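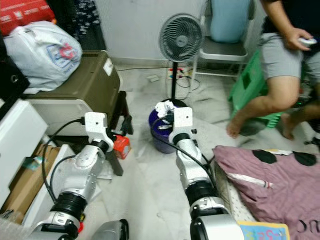 Gareth Furnival replied:
I still say tissues go in the general rubbish and that's the end of it. The fibres are too short to be any use to anyone and half of them have been up somebody's nose. Our leaflet in Rurkthorpe says the same, although it also says no envelopes with windows, and my sister over in Trerard can put those in, so make of that what you will.

pollyanna_b replied:
Gareth, agreed on tissues in the recycling, but that wasn't really what I was asking! My question was about the food caddy. Our new leaflet says "kitchen paper and tissues accepted with food waste" and my other half refuses to believe it. He goes round after me fishing kitchen roll out of the caddy with the salad tongs. The good tongs.

Ji-hoon Choo replied:
Plain kitchen roll goes in ours and has done for years. If it's been used for mopping up gravy it's practically food anyway. I'd stop at anything with cleaning spray on it.

clegg_end_lass replied:
Depends completely on where you are, doesn't it. We're the Clegg side of the boundary and ours is a flat no to paper of any sort in the caddy, liners included. I rang up and was on hold so long I'd cleaned out the whole cupboard under the sink by the time a very nice lad answered and read me the same leaflet I had in my hand.

Gareth Furnival replied:
No liners?? So what, loose peelings in the bottom? In August?

clegg_end_lass replied:
Yep, loose. You get used to it. I rinse it with the washing-up water and leave it upside down on the step. It's the outdoor one that turns my stomach. That one I make the teenager do.

moth_and_rust replied:
Can I ask a slightly different question while everyone's here. We've got a bin in every room because my mum moved in and she likes one to hand, which is fair enough, but it means on a Sunday night I'm going round all of them with a black bag and everything's mixed up. Tissues, sweet wrappers, the cardboard out of her tights, bits of foil. Do people really sort that out or do you just bung it all in? I've started to resent it a bit and I don't want to, because she's lovely.

pollyanna_b replied:
Oh moth, bung it in. Life's too short. I'd maybe put a bag on a hook for the card and paper, if she'd use it?

Gareth Furnival replied:
Disagree. It's a habit like any other. We had a rule that upstairs bins are for rubbish only and anything else gets carried down to the kitchen. Took my lot nine weeks of nagging but they do it now. Well, my daughter does. My son carries it as far as the landing.

Ji-hoon Choo replied:
I wouldn't make somebody's mum carry her tights cardboard down the stairs, Gareth.

Gareth Furnival replied:
Fair point, hadn't thought about the stairs. But foil is worth pulling out if it's clean. Save it up and squash it into a ball, the small bits drop through the machinery otherwise. That's what our leaflet says anyway.

sundial replied:
We bought one of those Storka bins with the compartments, thinking it would solve all this. 40 quid! The general side is only 9 litres, so it's full by Tuesday and everyone starts posting crisp packets into the paper side instead. The lid is nice, I'll give it that. Closes very softly. I'd still rather have two cheap buckets and a bit of floor to stand them on.

moth_and_rust replied:
Ha, we looked at the Storka and I couldn't face the price. Two buckets sounds more like us. Might try it with different colours so Mum can tell them apart without her glasses.

clegg_end_lass replied:
Different colours definitely. And don't put a lid on either of them. Lids are what stops people bothering, they see a lid and leave it on the worktop next to it.

Ji-hoon Choo replied:
Lids stop the dog, though.

clegg_end_lass replied:
We've not got a dog so I've never had to think about it. How bad is it?

Ji-hoon Choo replied:
He ate a whole used teabag collection out of next door's caddy and was awake till gone three. So we're lids on everything, and the kitchen one lives in the cupboard.

pollyanna_b replied:
Back to my tongs, sorry. I emailed the council and got an answer. Kitchen roll YES in the caddy, tissues YES, wet wipes absolutely not ever. Printed it and stuck it on the fridge. He has read it and says he'd like to know who signed it off.

Gareth Furnival replied:
Which council is that, for the benefit of anyone searching later?

pollyanna_b replied:
Trerard. So your sister can put hers in as well!

Gareth Furnival replied:
I'll tell her. She'll be unbearable. They get garden waste free too.

moth_and_rust replied:
Got two washing-up bowls from the market as a trial, one for paper and one for everything else. Mum has put her knitting in the paper one. Will report back after Sunday.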